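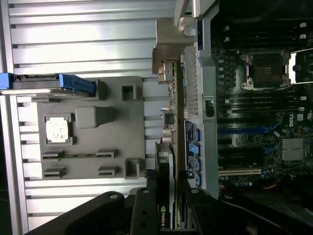 Mimwood cell, disassembly line: progress for September

Status: behind plan. Of the 300 processor removals scheduled, 256 were completed before the cell was taken out of service on Friday.

Fault. The arm lost its wrist force reading during an approach to the socket and kept closing on the last valid value. The controller should have stopped motion within 8 ms of a missing reading. It took much longer, and the socket lever on one workstation was bent. No one was inside the fence. The processor was undamaged.

Cause. The force sensor cable had worn through at the second wrist clamp. Separately, the timeout had been left at its commissioning value after the Netton software update. Either fault alone would have been caught.

Actions to date
Cable replaced and rerouted outside the clamp.
Timeout corrected and locked; change log now signed by Najwa Najjar.
12 test cycles run with the sensor unplugged on purpose. The arm stopped in all of them.

Open items
Murakami has not yet confirmed the bend radius for the new cable.
The Omesville cell has the same clamp and is limited to reduced speed until inspected.

Graphics card removal stays on hold until both items close. No change to budget is requested.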